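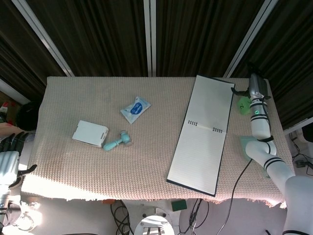 Fig. 1. An open spiral notebook on a waffle-knit tablecloth. Lined pages and blank pages both work for this class.

Week 3 – Keeping a textile notebook

Hi all. These are my notes from the talk, tidied up a bit, with the bits I forgot to say added back in. If you missed it, you should be able to follow along, and if you were there you can skip to the homework!

Most of you already keep patterns somewhere, on your phone or in a drawer. What I want you to start keeping is a record of cloth: what it's made of, how it was woven or knitted, and what happened when you washed it. I started mine the year I ruined a whole batch of Seixas cotton (all 900 grams of it, gone stiff as cardboard) and couldn't remember what temperature I'd used. I still can't.

What goes on a page

Put the fiber at the top, then where you got it, then the weave or stitch. After that I write the sett if it's woven, or the gauge if it's knitted. Wash notes go at the bottom and I leave lots of room, as I always come back to them. Staple your swatch on one side only so you can lift it and look at the back. Glue is a mess and it makes the cloth feel wrong, so please don't.

Maiara Trindade asked if she could tape hers. Sure, but tape yellows. My June pages from Panwood are already pretty ugly.

Waffle weave

We spent most of the hour on this one. In a waffle weave, some threads run loose over the top for a stretch (those are the floats) and others are held down tight. On the loom it looks sort of flat and disappointing. Then you take it off, wash it warm, and the whole thing pulls in on itself and you get little square cells with raised walls – my favorite moment in all of weaving.

Knitted waffle gets to the same look another way, with knit and purl stitches making the ridges. It stretches more and drapes more softly. Up close you can usually tell which you've got by looking for the loops.
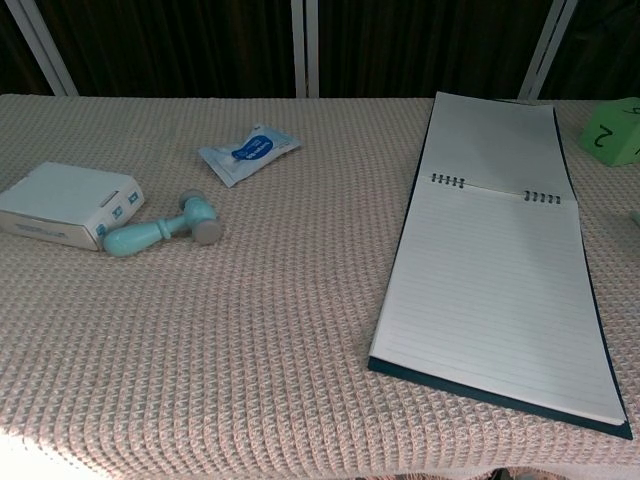

Fig. 2. Waffle texture on a pale pink cloth. Look at how the small square cells catch the light.

Plan for shrinkage! My sample on the Trollard loom had 383 warp ends and came off at 26 inches wide, and I lost far more of that in the wash than I'd planned for. Always weave a sample first, measure it, wash it, measure it again. Write down both numbers. Ismael Nogueira skipped the second measurement and now owns a very small towel.

One more thing on yarn: the Drasix cotton is fine for this, but wind it slowly, it snarls.

For next time

Make two pages in your notebook, one for a waffle and one for any plain cloth you have at home. Bring both, plus scissors and a ruler. Swatches are due 29th December, and you can leave them in my tray if I'm not in.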